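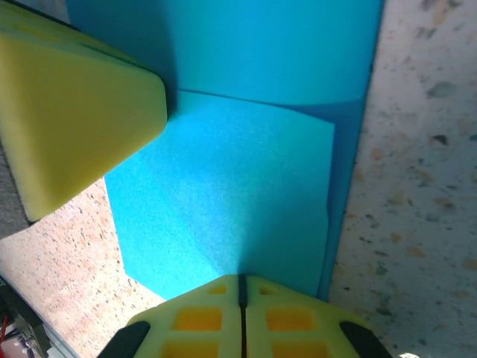
My sister tells me that any chair cushion can be rebuilt for the price of lunch, and she has never rebuilt a chair cushion. I have six dining chairs with seats as flat as a cracker. The foam shop offered me a 2,000 word lecture on density and firmness and I left with nothing. What do I buy, and does it matter which is which?
Posted by Effie Purves

Two separate things. Density is how heavy the foam is for its size, and it tells you how long the seat will last. Firmness is how hard you have to push to squash it. Salespeople blur the two because the cheap stuff can be made plenty firm, and it feels great until summer.

For dining chairs get 2 inch foam, high density, firmness in the 50 range. Cut it a half inch bigger than the seat board all the way around so the cover pulls tight. An electric carving knife works well, and you weren't using it anyway. Wrap the top in batting before the fabric goes on or the corners will look like a shoebox.

I paid 34 dollars for enough to do four chairs, plus one Sunday and most of a box of staples.
Posted by Erlinda Marquez

just buy new chairs
Posted by Drekix

I used an old camping mat under the batting, doubled over. Fine for the kids' table. My father-in-law sat on it through one Thanksgiving and has brought his own cushion ever since. If you go that way, glue the layers with spray adhesive, let it get tacky first, and open a window. Also check the screws under the seat while it's off. Mine were finger loose on nearly every chair.
Posted by Garrido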